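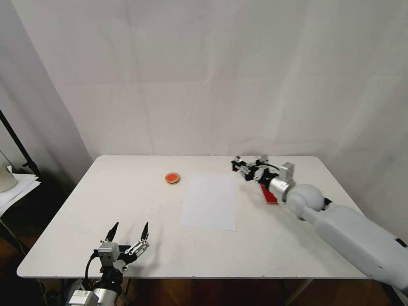
Olliton Institute of Applied Robotics
Course handout 4: Teaching a two-armed robot by remote control
Instructor: Wenceslao Zúñiga
Laboratory supervisor: Syafiqah Pangaribuan
Issued 23/07/2019

1. Purpose of the session

Students will record demonstrations of a short tabletop task by operating both arms of the robot from the control station. The recordings will be used in the second half of the course, when each pair trains a policy and compares its behavior with that of the human operator. Students who have completed only the hand-guiding exercise should read Section 2 before booking a place.

2. Hand guiding and remote control

In hand guiding, the teacher holds the arm and moves it through the task while the joint positions are stored. The method is quick to learn and gives the teacher a direct sense of contact. Its drawback for this course is that the teacher's hands and body enter the camera view, and a policy trained on such images may come to depend on them.

In remote control, the operator moves a pair of input handles and the robot follows. The operator feels less of the contact and must judge depth by eye. The camera images, however, match those that the robot will receive when it works alone. All graded demonstrations are therefore recorded by remote control.

3. The task

The task is stamping a sheet of paper. The operator picks up the stamp from the red pad, carries it to the sheet, presses it down once, and returns it to the pad. The left arm remains open and clear of the sheet throughout.

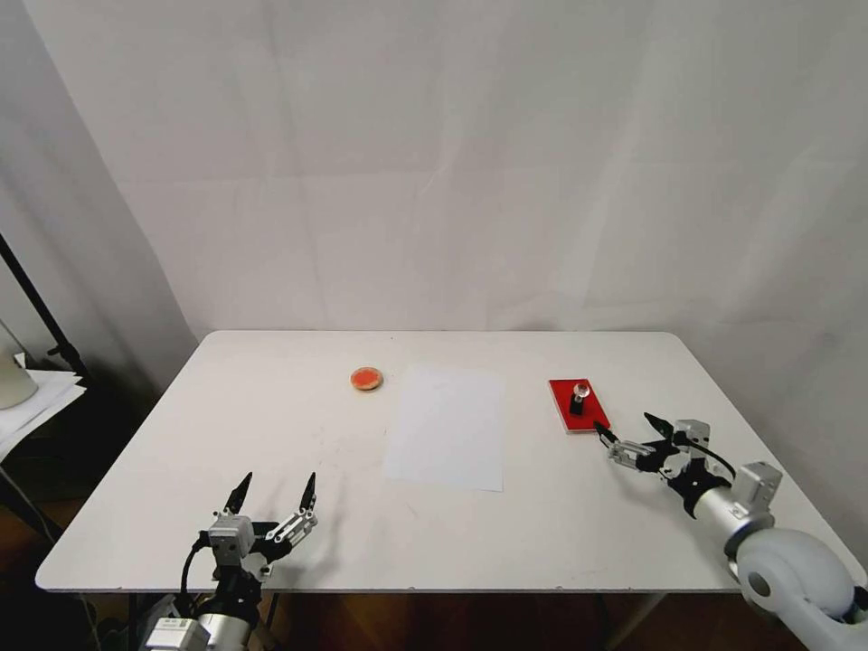
Figure 1. Right gripper open beside the red block; stamp-like object with clear top standing on the block, blank sheet to its left.

The approach deserves particular care. Bring the gripper in low and from the side, with the fingers open, and stop before closing. A rushed approach tends to push the pad across the table, and the grasp that follows will be different in every recording. Small differences in starting position are useful to the learner; differences caused by a collision are not.

4. Recording procedure

Each pair records 20 demonstrations, of which at least 16 must be accepted. Partners change places halfway through. Start the recording before the first movement of the arm and end it after the gripper has released the stamp and withdrawn. A demonstration is rejected if the stamp is dropped, if the sheet moves under the gripper, or if the operator pauses for longer than two seconds. Rejected recordings are to be marked as such in the Urkura log and must not be deleted.

5. Preparation for the next session

Read the Acuña course notes on action timing, Chapter 2. Submit one page per pair describing the most frequent cause of rejection in your own recordings. Written work is to be handed in at the laboratory office before the next session begins.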